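Tokance — coleção de arrumação de mesa
Ficha dos dados, leia-me

Se chegou até aqui, provavelmente já abriu a pasta e ficou a pensar por onde começar. Seja bem-vindo! A Tokance nasceu de uma mania antiga: a de reparar em como as pessoas arrumam as suas pequenas coisas de comer e de beber em cima de uma mesa, e no que escolhem para as guardar.

O que há dentro
São 165 registos de arrumação, divididos em 2 pastas. A pasta dernia reúne caixas abertas, tabuleiros e recipientes baixos; a pasta okovgate fica com os sacos, os embrulhos e tudo o que amarrota. Em 112 registos há também uma nota escrita, às vezes bem comprida (peço desculpa a quem gosta de tabelas curtas), sobre o que foi guardado e em que ordem.

Como ler as notas
Cada nota começa pelo recipiente e só depois fala do conteúdo. Escrevemos «garrafa», «saco» ou «pacote» e ficamos por aí quando o rótulo não se lê bem — preferimos uma palavra larga a um palpite. Os textos dos rótulos são copiados tal como aparecem, mesmo quando só se apanham umas letras soltas.

Caixas e garrafas
As caixas de plástico sem tampa são as minhas preferidas, confesso. Aceitam quase tudo, limpam-se com um pano e deixam ver o que levam. As garrafas dão mais trabalho: há quem as queira sempre direitas e há quem as encoste a um canto, inclinadas. 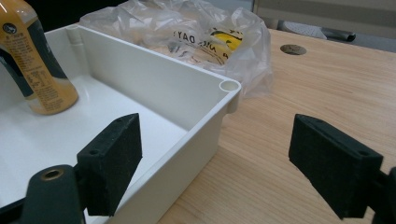

Na pasta dernia, a inclinação vai anotada no campo postura, com os valores «em pé», «inclinada» ou «deitada». Se a garrafa só se vê em parte, preenche-se o campo na mesma e acrescenta-se «parcial».

O que ainda falta
A revisão da pasta okovgate segue o guia Rusnák, que pede uma segunda leitura de todas as notas sobre sacos transparentes. Contamos acabá-la em dezembro. Até lá, trate essas notas com algum carinho e, se encontrar um erro, indique o nome da pasta e o número do registo.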